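港に着いた船は、岸壁のコンセントへ　ガーネットビル港で陸上電力の供給はじまる

2026年5月23日

ガーネットビル(Gernetville)の港で、停泊中の船に陸から電気を送る設備がいよいよ動きはじめました。港で働く人たちのあいだでは「岸壁のコンセント」とすでに愛称のようなものまでついていて、計画の段階からずっと話を聞かせてもらってきた筆者としては、ああ、とうとうここまで来たのだなあと、少々感慨深いものがあります。

ご存じの方も多いと思いますが、船というのは港に着いてエンジンを止めたように見えても、実はたいてい船内の発電機を回しています。照明、空調、調理場の冷蔵庫、冷凍コンテナ、荷役用のポンプやクレーン、それから通信機器と、停泊中でも電気の要るものは山ほどあるのです。その発電機が燃やすのは船の燃料ですから、煙突からは当然、排気が出ます。風のない朝など、港のすぐ裏手の住宅地では、洗濯物を外に出すかどうか空を見て迷うという話を、以前からたびたび耳にしてきました。

陸上電力供給というのは、この発電機を止めてもらい、かわりに岸壁からケーブルを渡して電気を送る仕組みです。言葉にすると簡単そうですが、船の側と陸の側では周波数や電圧が違うことも多く、切り替えの瞬間に船内の電気が落ちては困るわけで、実際にはなかなか手間のかかる代物です。

今回の設備は、港の運営会社テンディコ(Tendico)が発注し、変換装置とケーブルの繰り出し機をロレント(Rollent)が納めました。使えるのは東側の第7岸壁で、まずはここ一か所からのスタートとなります。最初につながったのは、沿岸の定期航路を走る貨物船「ゴー」(Goh)でした。全長およそ100メートルに少し届かないくらいの、この港ではおなじみの船……と書きかけて手元の資料を見たのですが、長さの欄が空いておりましたので、大きさについては「港で見慣れた中くらいの船」とだけ申し上げておきます。

接続の作業は、拍子抜けするほど静かなものでした。船が岸壁に寄り、もやい綱がかかり、タラップが下りて、しばらくすると作業員の方たちが黄色い手袋をはめてケーブルの先を船側の受け口へ導いていきます。無線で二、三のやりとりがあり、船内の担当者が制御盤の表示を読み上げ、陸側がそれを復唱して、それでおしまい。着岸から送電の開始まで、この日は32分でした。やがて発電機の低いうなりがすうっと消えると、かわりにカモメの声と、遠くの防波堤に当たる波の音が聞こえてきて、居合わせた人たちが思わず顔を見合わせたのが印象に残っています。

テンディコで岸壁設備を受け持つイヴォナ・コズウォフスキ(Iwona Kozłowski)さんに、作業の後でお話をうかがいました。ヘルメットをわきに抱えたまま、少しほっとした様子で、こんなふうに話してくださいました。

「静かでしょう。私、この音のない感じがずっと楽しみだったんです。図面の上では何度もつないできましたけれど、船は潮で上がったり下がったりしますし、風でも動きますから、ケーブルにどのくらい余裕を持たせるかは最後まで悩みました。今日は風が弱くて助かりました。荒れた日の練習は、これから何度もしなければいけません」

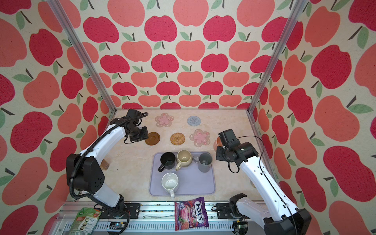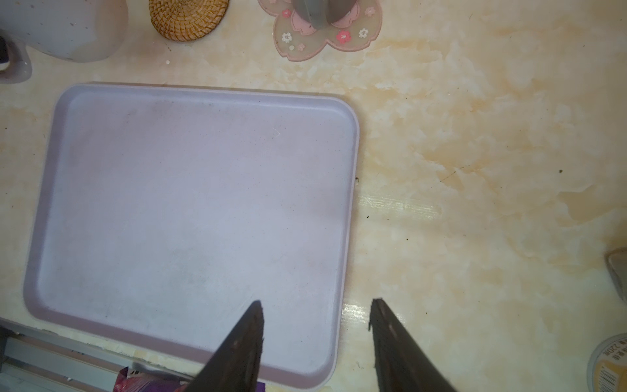
模様入りの壁紙とコースターの並ぶ台(1枚目)、明るい色の台に置かれたトレー(2枚目)

さて、気になるのは費用のことでしょう。電気の料金は船会社が使った分だけ支払う形で、これとは別に一回の接続ごとに手数料がかかります。テンディコでは、10月までを試行の期間とし、そのあいだは手数料を取らないことに決めました。船会社にしてみれば、自前の燃料で発電するのと、陸の電気を買うのと、どちらが得になるかは燃料の値段しだいでころころ変わります。ましてや古い船では受電用の設備を後から積み込まなければならず、これが決して安くはありません。手数料なしの期間にひとまず試してもらい、数字を持ち帰って考えてもらおうというのが、港の側の狙いのようです。

燃料の規制が年々きびしくなってきたことも、背中を押しています。硫黄分の少ない燃料に切り替えるか、排ガスを洗う装置を積むか、あるいは別の燃料で走る新しい船を造るか。どの道を選ぶにしても船会社の負担は小さくありませんし、選んだ道によって港に求めるものも変わってきます。ただ、停泊中に電気が要るという一点だけはどの船もほとんど同じですから、陸の側でまず用意できるものとして、この設備に白羽の矢が立ったというわけです。

昨年の一年間にガーネットビル港へ入った船は、テンディコの集計で398隻。このうち受電設備をすでに備えている船はまだ一部にとどまり、備えていても接続口の形が合わないものがあるそうです。コズウォフスキさんは「せっかく来てもらったのに、差し込めませんとお断りするのはつらいですから」と、変換用の接続具をもう一種類そろえることも考えていると教えてくれました。こちらは形式の確認に時間がかかるため、導入の時期はまだ決まっていません。

送る電気がどこから来るのか、という質問も、説明会では何度か出ました。今のところは町の電力網から引いた普通の電気で、倉庫の屋根に太陽光パネルを載せる案もあるにはあるのですが、屋根の強さの調査がまだ済んでいないとのことです。発電所で出る分をよそへ移しただけではないか、という手きびしい声もありました。テンディコの担当者は、その指摘はもっともだとしたうえで、少なくとも家々のすぐそばで出る煙と音は減らせる、と答えていました。このあたりは、聞く人によって受け止め方の分かれるところかもしれません。

近所の方たちの反応はというと、こちらはおおむね好意的です。岸壁の裏で長年パンを焼いているお店では、朝の仕込みのときに聞こえていたあの低い音が、ゴーの停泊した日にはしなかったと話題になったそうですし、散歩の途中だというご夫婦は、窓を開けて寝られる夜が増えるとうれしいねえ、と笑っていらっしゃいました。一方で、第7岸壁から離れた西側にお住まいの方からは、うちの前の岸壁はいつになるのかという、ごもっともなご意見も届いています。

西側への増設について、テンディコは試行期間の結果を見てから判断するとしています。あちらの岸壁は造りが古く、ケーブルを通す溝を新しく掘らなければならないため、工事の間は荷役の場所をよそへ移す必要があるのだそうです。果物や飼料を扱う業者にとっては荷さばきの段取りに直に響く話ですので、工事の時期については、あらためて個別に相談の場を設けることになっています。

安全面についても少し触れておきます。高い電圧を扱う設備ですので、送電中は繰り出し機のまわりに柵が立てられ、赤い回転灯がつきます。釣りや散歩で岸壁の近くまで行かれる方は、灯がついているあいだは柵の中へお入りにならないよう、お願いいたします。お子さん連れの方はとくにお気をつけください。ケーブルは見た目よりもずっと重く、船の揺れに合わせて思いのほか大きく動くことがあります。

なお、設備の見学会も開かれることになりました。参加は無料で、定員に達したところで締め切りとなります。申し込みは港の管理棟の窓口で受け付けており、歩きやすい靴でお越しくださいとのこと。見学の内容をまとめた小冊子も1,000部刷ってあり、こちらは見学に参加されない方でも、窓口で声をかければ一部いただけます。筆者も一冊もらってきましたが、周波数の変換のしくみがやさしい絵で描いてあって、電気のことにはめっぽう弱い私でも、お茶を一杯飲むあいだに最後まで読めました。

ゴーの次の入港では、夜間の接続作業を初めて試す予定です。天候によっては見送りになることもあり、その場合は管理棟の掲示板でお知らせするそうです。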